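Clelia hand-held gripper: two months with the parallel-jaw kit

Review by Liesbeth Declercq

I bought the Clelia to replace the Sunard grabber I had been using to record pick-and-place demonstrations. Both are the same basic idea. You hold a handle, squeeze a trigger, and a camera on the tool records what the fingers do. Later the recordings go into training for a real arm, in my case a small Tukidora with a two-finger gripper. I have no connection to any of these companies and paid full price for everything mentioned, $188 for the Clelia without a camera.

The kit comes as printed parts, a bag of screws, bushings and two sets of finger pads. Assembly took me an evening. The instructions are decent until page 9, where the linkage goes together, and there the drawing has the left arm mirrored. If your trigger binds when you first squeeze it, take the left arm off, flip it and try again. Vinh Bùi built a second kit the same week and hit the same mistake.

Once built, it is lighter than the Sunard and easier on the wrist. The trigger pull is even through the whole travel. On the Sunard there was a dead spot near the open end, and small movements of the trigger did nothing until you got past it. For this kind of recording that matters a lot, as the arm learns the jaw width along with the motion.

The pivots are the part I like best. The joints on the Sunard were plastic on plastic and got sloppy. The Clelia has metal bushings, and I have not had to tighten anything so far.
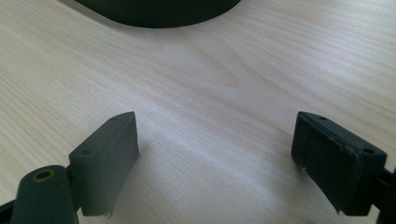 Can you use it with a camera you already own?

Most small action cameras will fit, as long as they weigh less than the handle can balance and have a standard screw mount on the bottom. You will need a wide lens. With a normal lens the fingertips drop out of view as soon as the jaws open fully, and then the recording is not much use.

I tried two cameras. The first was an old one from a drawer, with a narrow view and a slow startup. The second was a wide-angle model that Lụa Lã lent me, and it was better in every way that counted. It kept both fingers in view at every opening, and it coped with the glare from my window, at least before noon. In the afternoon the sun comes straight across the table and the middle of the picture goes pale. I now pull the blind at 2 p.m. and record under the ceiling light.

Calibration is simple. You open and close the jaws several times, the software finds the two limits, and that is it. It failed on me a few times in low light. Turning on a lamp fixed it.

Now the pads. They are the weak point. Grip is good on plastic cups, cardboard and painted wood, and poor on glazed dishes, which slide if you take them by the rim with anything less than a full squeeze. Wear is a problem too. The lower edges fray, and the tips chip if you bump them on a table, which everyone does when learning. Mỹ Cao runs hers over a sheet of fine sandpaper to clean up the edges. I tried that and it made the pads look neater but did nothing for the grip.

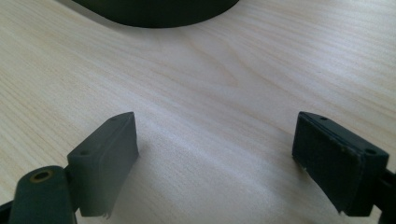
A replacement set costs $16, and the screws come out easily enough with the driver from the kit. There is also a softer pad made by Đỗ that uses the same hole spacing. I have had a set of those on for 11 days. They hold glazed dishes noticeably better and feel a bit vague on thin things such as spoons and cards. If you mostly handle dishes I would go straight to the soft pads. For mixed work I would stay with the stock ones and keep a spare set.

Data from the Clelia moved over to the arm without much trouble. The finger shape is close enough to my Tukidora gripper that I did not have to change it, although I did have to limit the maximum opening in software, because the hand-held tool opens wider than the arm can. Do this before you record anything. I did it after, and threw out a whole afternoon of work.

Support has been slow but useful. I wrote in about the mirrored drawing and got a reply from Şükran Karakaya with a corrected page attached. The download on the site still had the old one when I checked in July.

Good: even trigger, solid joints, light, easy to calibrate.
Bad: pads wear too fast, one wrong drawing, no camera in the box.

I would buy it again over the Sunard. Order the extra pads at the same time and save yourself the second shipping charge.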